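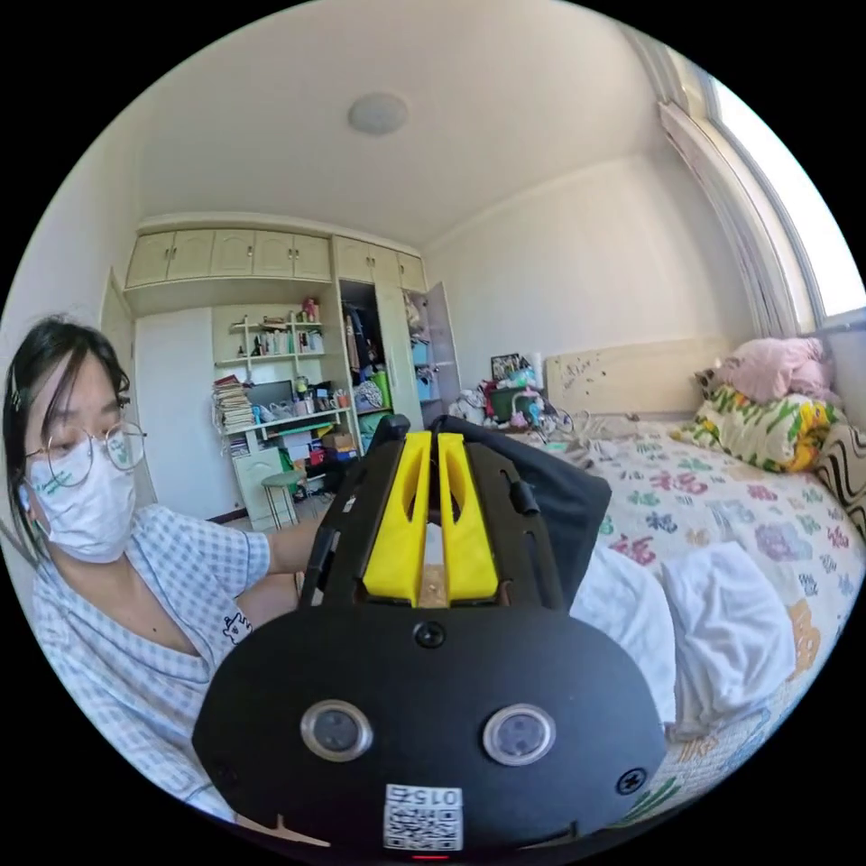
How do you keep order in a small bedroom where the desk, the shelves and the wardrobe are all one built-in piece?

You decide first what each part is for, and you move out everything that has another purpose, even if it fits there nicely. I needed almost two years to understand this, and I will try to explain how I came to it.

When I moved to this city I rented a room with built-in furniture. The landlord was very proud of it. Cream doors up to the ceiling, a wardrobe, open shelves, a place for the desk, all in one line along the wall. I was also happy, because I did not have to buy anything except a mattress cover and a lamp. In my country we usually have one big separate wardrobe which you can push to another wall when you are bored. With the built-in kind you can push nothing. You must live as the carpenter wanted.

My first mistake was the high cabinets. I am not tall, and to open them I must climb on something. So in the first week I put there the suitcase and the winter blankets, which was correct, but then I also put there the sewing things, the printer paper and the box with medicines. Each time I had a headache I was climbing. After some months the medicines moved down to the open shelf, then the paper moved down, then the sewing box, and the high cabinets were half full while the open shelf was so full that the hairbrush fell behind the books.

I was writing about this to my friend Thenmozhi Kurian, who lived in such rooms all her student time. She answered with one question: how many times in a month do you touch it? She told me to take a pencil and write this number on a small paper for each group of things. If it is zero, it goes to the top. If it is more than 4, it must be between the knee and the eyes. The rest goes low, under the desk or at the bottom of the wardrobe. It sounds like something from school, but I did it on one Saturday and it took me until the evening.

The papers gave me some surprises. I believed that I use my folders every week. I had not opened them since the tax letter in April. But the bag with charging cables, which lived in a bin under three other bags, I was taking out nearly every day, and every day I was angry at it. So the folders went up and the cables came to the desk, in a flat tin from cookies.

Now about the open shelves, which are the most difficult. A cabinet has a door, so it forgives you. An open shelf shows everything, and everything small looks like mess, also when it is clean. I tried baskets. I bought two from Gamage, the shop near the bus station with household goods, and they were pretty, but too deep for bottles. The face cream was lying at the bottom and I had to take out five things to find it. I returned one and kept the other for socks.

What helped me with the bottles was only to stand them in one row, one bottle deep. If a second row begins, something must be finished or given away. I have broken this rule with the shampoo, I admit it, when there was a discount.

For books and papers I have no good solution yet. I lay them in a stack, the stack becomes tall, and the thing I need is the lowest one. Karthik, my neighbor from the second floor, has magazine holders from Vakness and he says they are good, but his shelf is deeper than mine. With me they stand out over the edge, and I catch them with my elbow. If somebody knows a narrow kind, please write it in the comments.

The wardrobe was easier. I took out all the clothes and put them on the bed, as all the videos tell you to do. I do not recommend this when it is already dark outside, because at eleven o'clock you want to sleep and your bed is a mountain. The second time I did it in parts, first everything on hangers, next day the folded things. The short clothes hang now on one side, and the free place under them is for a bin with a lid. I measured before buying, 45 centimeters wide, and I am glad, because the bin that I liked in the shop was too wide and the wardrobe door would not close.

One word about the doors. When a wardrobe door is open, it takes away a big piece of a small room. I did not think about this when I chose where to put the laundry bag, and for half a year I was moving the bag each morning with my foot. Open all the doors at the same time and look at where the floor is still free. Only there you can put something which stays.

The stool is the best thing I own. I bought it for 685 rupees in the market, from a man who wanted more. It is for sitting when a guest comes, for climbing to the high cabinets (I hold the shelf with one hand, please do this also), and in the night it holds my water and my phone. Before it I had a real chair, heavy, with arms, and it was never for sitting. It was for clothes. The stool is too small for clothes, they slide off, and so they go into the wardrobe or into the laundry bag.

How much did all this cost? Around 2000 rupees with the stool and the bin, and the one basket. I had planned to buy also a set of drawers from Jemard, with wheels, for under the desk. I did not buy it. I used boxes which I already had, and the colors do not match, but when I sit at the desk I do not see them.

It is now three months later. The high cabinets are still as I arranged them. The bottle row is still mostly one row. The desk is good on Monday and bad on Friday, and I clean it when I change the bedsheet, so that I have to remember only one thing.

Next time I want to write about the space under the bed, where I have a long flat bag for the winter clothes. The zipper has broken already two times and I am looking for a better one before the rains.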